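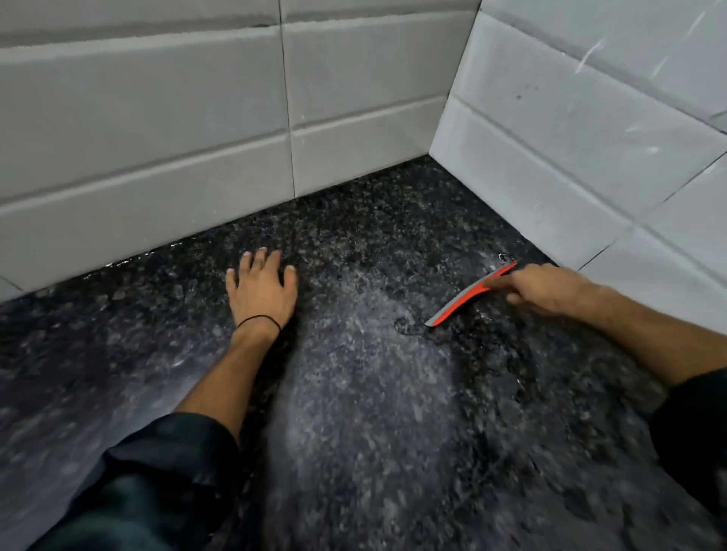 Community orchestra, rental parts came back marked up. Do we have to pay the cleaning charge?

posted by backdeskviola in Music > Ensembles and Orchestras

I play in a community orchestra in Vamville and this year I also took on the job of librarian. We have 69 players on the books, though we rarely get all of them on stage. For our February concert we rented a set of parts from a hire library called Rallis. The piece is 25 minutes long and still in copyright, so buying a set was not an option.

I sent everything back on time. Two weeks later I got an invoice for $293. It says "removal of markings, strings and low brass" and gives no other detail. The rental agreement says parts must be returned "free of non-original markings." I did go through the strings and erase bowings, but I will admit I ran out of time on the cellos and basses. I did not look at the brass at all.

The problem is that a lot of the markings were there when the set arrived. Some of the horn parts had cuts written in from another orchestra, in what looked like blue pencil. I did not photograph anything before I handed the parts out. I didn't know I should.

Has anyone disputed one of these charges? I don't want to get us blacklisted, because we want to rent from them again in the fall. Our conductor says to just pay it. The money would come out of the same budget we use to pay for our extra percussion players, so I'd like to at least try.
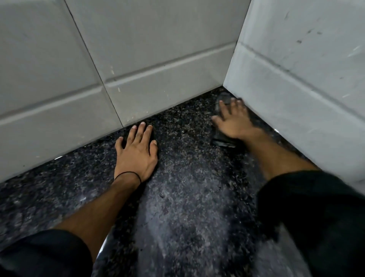 Hand flat on dark speckled stone, close to a tiled wall.

oldlibrarian_tx

I've looked after the parts for two amateur orchestras and have had this come up more than once. Don't refuse to pay and don't ignore it. Write to them and ask for an itemized list showing which parts were cleaned and what they charged per part. A hire library that bills for cleaning should be able to tell you that. If they did the whole set, you can reasonably say you only owe for the ones you left.

In the same email, tell them exactly what you told us. You cleaned the upper strings, you did not finish the cellos and basses, and the horns came to you with blue pencil in them. Ask if they keep a condition record from when the set was sent out. Many libraries write something on the packing slip, so check yours if you still have it. If it says "marked" or "used" anywhere, quote that.

Also ask the horn players. People take photos of their parts to practice at home more often than you'd think, and one of those would show the cuts.

You probably won't get it down to zero. Your agreement says free of markings and you sent some back with markings in. I got one bill cut by a little more than half with a polite email and a photo from a trombone player's phone. It took them almost a month to answer, so ask them to hold the due date while they look into it.

For the fall, do this when the box comes:

Open it the same day and count the parts against the slip.
Photograph any page with ink, colored pencil, tape or tears.
Email the photos to the library before you hand anything out.
Tell the players soft pencil only, and put a note on the front of each folder.
Collect the parts on the night of the concert, before people go home.

Erasing goes much faster if each section does its own. We hold back the last part of the following rehearsal and hand out erasers. White vinyl ones are best, the pink kind leaves a smear.

farnalby_winds

just pay it. we had the same with a different company and argued for weeks and they were slower with everything after that. Farnalby is a small town and there's only one other place that will ship to us

Flikitz brass

I'd go with the first reply. One thing to add. Check who signed the agreement and whether it names the orchestra or a person. Ours at Flikitz was in the name of a librarian who had left, and the invoices went to an old address for most of a season.

On colored pencil, don't try to remove it yourself. It takes the surface of the paper off and then you can be billed for damage to the page. Report it and leave it alone.

Another option is to ask if they would let you clean the parts yourselves next time for a later return date. Some will give you 3 extra days if you ask before the set is due. It has to be in writing.

backdeskviola

Thanks. I found the packing slip and it says "some prior use, see horns 1 and 3." I'm writing to them tonight.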